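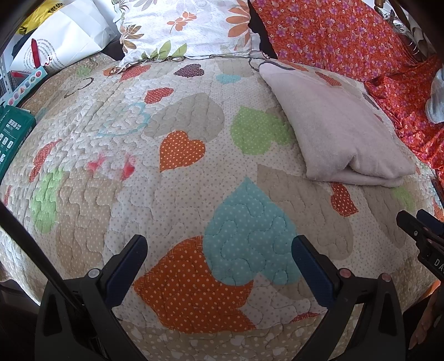 Workshop notebook, component rig — seat-track and latch work

April, Sunday shift

Purpose of the entry. To record the state of the seat-track durability work before the transfer of the seating business from Joltska to the new company, Ballelholm, and to set out what remains to be agreed between the two sides. Colleagues on either side of the separation should be able to work from these notes without asking me.

Background. The board of Joltska has confirmed that seating and interior mechanisms will leave the group as a separate listed company. Powertrain mounts and brackets stay where they are. The rig hall is shared at present. Under the draft separation agreement the two track rigs go to Ballelholm and the salt cabinet remains with Joltska, which will charge for its use by the hour. The rate has not been fixed. I have asked for it in writing twice.

Rig 1, morning. Restarted at 07.40 after the load cell was changed. Zero drift checked over one hour with the carriage parked, within limits. Track set 6 is the first from the revised tooling at Rotwood and is visibly cleaner at the end stops than the earlier sets. Running load 300 N at the handle, full travel in both directions. No change in latch engagement noise by midday. The left-hand rail is slightly warmer than the right by hand. I have not put a probe on it and would not wish anyone to quote that remark.

Rig 2, morning. Stopped. The guard switch is intermittent again. Tín Đào traced it to the connector behind the cabinet and has remade two of the pins. He would prefer to replace the whole loom, and I agree, but the purchase order would fall in the period when neither company wishes to own the cost. Entered as an open item below.

Latch return force. Readings taken on track set 6 before the run, and again at the midday stop. Mean before the run 210 N. Mean at the midday stop 294 N, which is not credible for a part in this condition. The second figure was taken with the replacement load cell and the old calibration file. The file has now been corrected and the midday readings are struck out. They are to stay in the book, struck out, and are not to be removed. Repeat readings at the end of the shift agreed with the morning value to within the repeatability of the rig.

Remark on calibration files. The files are stored on the group server under the Joltska name. After the separation, Ballelholm staff will lose access to that server on the first day unless a transitional services agreement covers it. The draft I have seen covers payroll, telephones and the canteen. It does not mention test data. I have written to the separation office and copied Tín Đào.

Ownership of results. Sandhu, who are advising on the division of assets, asked for a list of all reports that concern seating. The list is straightforward for the years since the track rigs were built. Older reports often deal with a seat bracket and a mount together, in a single document, with a single set of signatures. My proposal is that both companies hold a full copy and that neither may pass it to a third party without the consent of the other. Sandhu have taken this away to consider.

Customer position. One vehicle maker has asked whether approvals granted to Joltska parts will carry over to Ballelholm without fresh testing. The commercial side has told them yes. From the rig hall the answer is that it depends on whether the plant, the tooling and the drawing number remain the same. Drawing numbers are due to change. I have asked that no further assurance be given until the quality department has replied.

Afternoon. Rig 1 continued without a stop. Grease added to the drive screw at 14.15, none to the test part. Rig 2 run unloaded for an hour after the pins were remade, no trips.

Open items

Loom for rig 2: quotation to be obtained, owner of the cost to be decided.

Hourly rate for the salt cabinet: awaited from Joltska finance.

Server access for calibration files: awaited from the separation office. Local copy made in the meantime and logged.

Temperature probe on both rails, rig 1, at the next planned stop.

Rig 1 left running overnight with the force limit set. Night contact is Tín Đào.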